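Simulate the dull job first
Friday, December 10, 2021
83 shares | 10 comments

The shared workshop at Skimness has a bench reserved for robotics, and most of the projects that reach it arrive in the wrong order. The hardware is bought, the base is bolted down, power is run, and only then does somebody ask what the arm is going to do. By that stage the answer is constrained by where the bolts went.

My view is that a home or workshop build should start with one dull task, written down in a sentence, and that the whole task should be run in simulation before a single hole is drilled. I would go further and make it a condition of bench time. Halvard Björklund, who keeps the booking sheet, disagrees with me on the second point and we have argued it several times since June.

The task I have been using is to pick up a whiteboard marker and put it in a mesh pencil cup. It has no practical value. It does contain most of what goes wrong on a bench: a thin cylindrical object, a grasp whose angle matters, a carry over open table, and an insertion into something not much wider than the gripper would like.
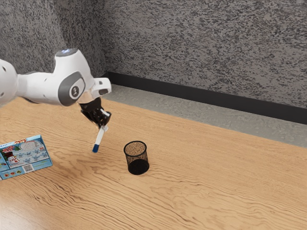 Marker held at a slant, blue end down, short of the mesh cup. Simulated view.

A slanted grasp of that kind is where a simulated bench earns its place. If the fingers close on the barrel off-axis, the marker is held at whatever angle the fingers happened to impose, and the controller has to know that angle before it can correct for it. Many hobby scripts assume the object sits square in the gripper. They command the wrist to a fixed pose above the cup and open the fingers. With a ball or a cube the error is forgiven. With a marker, a few degrees at the grip become a clear miss at the tip.

You can find this out on real hardware. It costs more. The last group that used the Skimness bench bent a finger linkage on their second evening and paid nearly 2000 kronor to replace it, plus the wait. The fault was a sign error in one rotation. A simulator would have shown the fingers passing through the table and left everyone with their money. 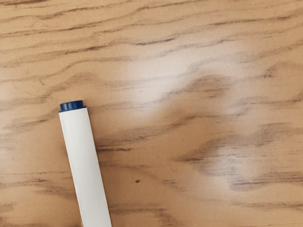 The usual objection is that simulation flatters the builder. Friction is a single number, the table is perfectly level, and cables do not exist. All of that is true, and it is an argument about how far to trust the result. It does not tell you to skip the step. A plan that fails in a world with no cables and a level table has very little chance on a bench that has both.

The more serious objection comes from Su-chen Huang, who built the Dikby arm in her garage and has more hours on real joints than I do. She holds that simulation teaches people to tune the simulator. They spend three weeks adjusting contact stiffness until the grasp looks right, and what they have at the end is a good set of contact parameters for a room that does not exist. I have done precisely this, so I cannot dismiss it. My remedy is a limit. Two evenings on the model, then defaults, then the task. If the task only works with hand-tuned contact values, the grasp is too fragile and should be changed.

I ran the marker task 171 times over the autumn, with the start position shifted a little each time. The first batch was poor. The largest group of failures came from the approach to the cup, where the tip of the marker caught the rim. The fix was to separate the carry from the descent: move across at a safe height, stop, measure the tilt of the marker, correct it at the wrist, and only then go down. That is slower. Speed is of no interest at this stage and I would distrust any home build that quotes a cycle time before it quotes a failure rate.
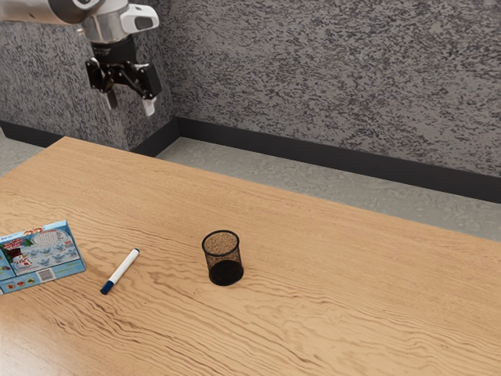 Does a builder need an accurate model of the room as well as the arm?

Only the parts the arm can reach or the camera relies on. Walls and flooring can be crude if they stay outside the reach of the arm, but the table height, the base position and the size of the cup opening should be measured with care and entered as measured.

The same applies to clutter. I leave a flat box on the table in the model, off to one side, and I think others should do something similar. A bare table is a condition that no shared workshop has ever supplied. The box does not take part in the task, but the planner must keep clear of it, and a vision routine that picks the brightest blue thing in view will soon pick the wrong one. Better to learn that at a desk.

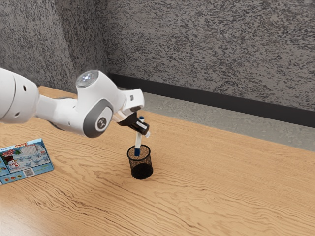 Near-vertical grip, with the lower tip just inside the rim of the cup.

What I want to see from a new builder is evidence at this level: a held object, a known orientation, and a tip inside the rim. A smooth video of an arm waving at nothing tells me that the motors turn. Plurnia and Söderlund both sell kits into our corner of the hobby, and both are welcome at the bench, but the kit is the least informative part of a booking request.

Björklund's counter is that the rule would put off beginners, who come to touch machinery and will not sit through a fortnight of model files. He may be right about some of them. I would still rather lend a beginner a laptop with a working scene on it than an arm with an unlimited torque setting and ten people standing nearby.

The rule as I have proposed it is short. State the task in one sentence. Run it in simulation from varied starts. Bring the failure count with the booking. Set torque limits low on the first real run and leave them low until the count on the bench resembles the count from the model. If the two never agree, write down by how much — the next person on the bench will need the figure.

10 comments
83 shares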